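Notes for the evening talk, Prultelholm library
Mending circles and why they close

Start with the numbers. When we opened in April there were 16 of us on the list, and by the second winter 4 still came. Say it flatly, then wait. Most people in the room will have been in a group like that.
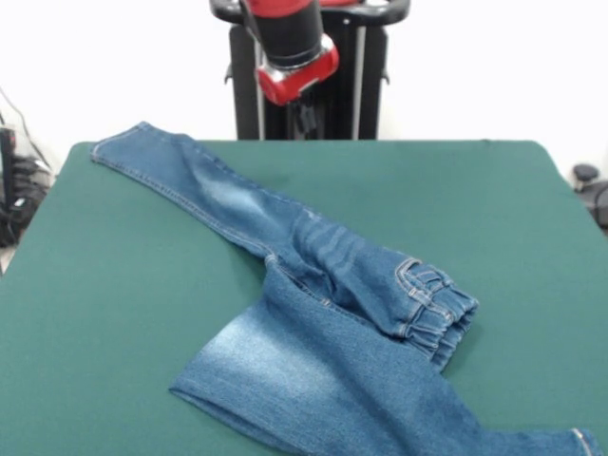 Groups rarely close for lack of skill. They close over keys, rent and who washes the cups. Mention the first evening at Urari, when we had the room until nine and were put out at eight. Then go to the work itself. Denim is where most beginners start, and a pair like these, with tan stitching down the outer seam and a faded patch on the thigh, is a fair thing to learn on. Matching the thread comes later.

Next, money. The hall asked for 400 a year and we had 318. We did not want to charge at the door, so we ran a swap table and asked for coins in a tin. It covered the gap – just.

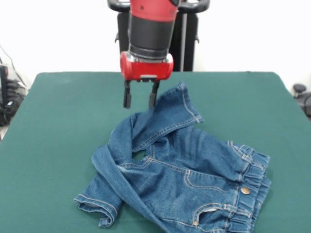

The tin also changed who came. People who would not sign up for a course would drop in for an hour, fix a hem and go home. Keep this short and leave out the story about the kettle.

Move to Pemetti, where they do it differently: no list, no teacher, same table every month.

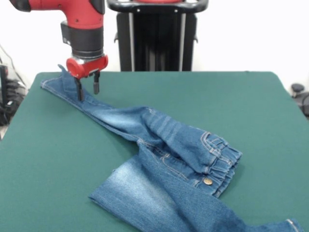
Valter Amundsen wrote after the last talk that a group with no list is just a room with the lights on, and that he would rather know who was coming. Read his point out in full. Then ask for hands: who keeps a list, who doesn't?

Questions until half past eight. Thank Gönül Erdem for the hall.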